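# Informe de avance - clasificación y reacondicionamiento de juguetes sueltos

Proyecto Skodo, segundo periodo
Entidad ejecutora: Jurora
Destinatario: Fondo Motaung
Responsable del informe: Tomos Gittins

## 1. Alcance del periodo

El periodo cubre desde la entrega del informe anterior hasta el cierre de octubre. La actividad se ha centrado en la fase de clasificación: recepción de lotes mixtos, separación por tipo de pieza, inspección superficial y asignación a uno de los tres destinos previstos (reutilización directa, reparación, descarte). La fase de redistribución no ha comenzado y se trata en el apartado 5.

El objetivo comprometido para el conjunto del proyecto sigue siendo de 2.000 piezas clasificadas. No se solicita modificación de esa cifra.

## 2. Recepción y registro

Los lotes llegan al local de Trimimthorpe en cajas cerradas, con una hoja de entrega que indica origen y peso. Se han recibido 40 cajas en el periodo. Una parte de las hojas venía sin peso, y esas cajas se han pesado a la llegada. El dato figura en el registro con una marca que lo distingue del peso declarado por el donante.

El registro se lleva por pieza y no por caja desde mediados del periodo. El cambio alarga la entrada de datos, pero permite seguir un objeto desde la recepción hasta el destino final, cosa que el formato anterior no permitía. Las cajas registradas con el formato antiguo no se han reconvertido. Henrik Ruppert ha preparado una tabla de equivalencias entre ambos formatos que se adjunta como anexo B.

## 3. Clasificación

La clasificación se hace en dos pasos. En el primero se vuelca una cantidad pequeña de material en un cajón de paredes inclinadas colocado sobre la mesa y se separan las piezas una a una. En el segundo se revisa cada grupo ya separado y se confirma la categoría. Las categorías en uso son figuras de animales, comida de juego, bandejas y recipientes, y piezas sueltas de conjunto no identificado.

El volcado en cantidades pequeñas sustituye al volcado de caja completa que se describía en la propuesta. Con la caja completa, las piezas menores quedaban debajo de las grandes y pasaban al segundo paso sin registrar. Una carga reducida se revisa de un vistazo, aunque algunas piezas sigan solapándose. 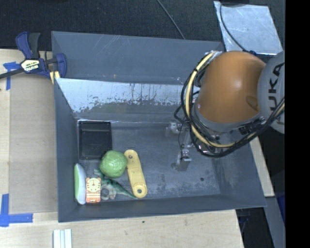
La categoría de piezas sueltas es la que más tiempo consume. Incluye eslabones, conectores y partes que solo tienen valor si aparece el conjunto al que pertenecen. El criterio provisional es retenerlas durante todo el periodo de clasificación y decidir al final. Se guardan en bolsas rotuladas por color y forma - el rótulo por posible fabricante se abandonó al comprobar que dos revisores asignaban nombres distintos a la misma pieza.

En comida de juego y figuras de animales la coincidencia entre revisores es alta. En la muestra de control, de 177 piezas, el acuerdo entre el primer y el segundo paso fue del 92 %. Las discrepancias se concentran en dos casos: figuras que combinan rasgos de varios animales y recipientes que podrían formar parte de un juego de cocina. Para el primero se ha fijado una regla única (toda figura con cara va a animales, salvo las de forma humana). El segundo está pendiente.

## 4. Estado del material de trabajo

Los cajones de clasificación presentan rozaduras y desgaste superficial. No afectan al uso. El polvo que sueltan los lotes se deposita en el fondo y se retira con paño seco al cambiar de carga. Se ha descartado el lavado entre cargas por el tiempo de secado.

La mesa se mantiene en la posición inicial. La iluminación es suficiente para la inspección superficial, pero no para localizar grietas finas en piezas oscuras, y estas se apartan para una segunda revisión con lámpara de mano. No estaba previsto en el plan y su coste en horas se refleja en el anexo C.

## 5. Desviaciones y riesgos

- **Calendario de redistribución.** Depende de que la categoría de recipientes quede definida. Sin esa definición no se pueden componer los conjuntos de cocina.
- **Espacio de almacenamiento.** La retención de piezas sueltas ocupa una estantería completa del local. Si el volumen se mantiene, hará falta una segunda antes del cierre del proyecto.
- **Registro doble.** La convivencia de dos formatos impide calcular totales por categoría de forma automática. Los totales del anexo A se han obtenido a mano y deben leerse con esa reserva.

No hay desviaciones presupuestarias en las partidas de local y transporte. En la de personal se propone trasladar horas de redistribución a clasificación, sin variación del total. La solicitud formal se remite por separado.

## 6. Trabajo previsto

1. Cerrar el criterio para recipientes y bandejas.
2. Repetir la muestra de control con los revisores intercambiados.
3. Pasar al formato por pieza las cajas antiguas que sigan en el local.
4. Iniciar la reparación de figuras con daños menores.

Ruppert se encarga de los puntos 1 y 3. La muestra de control queda a cargo de quien suscribe y sus resultados se incluirán en el próximo informe, junto con los totales revisados del anexo A.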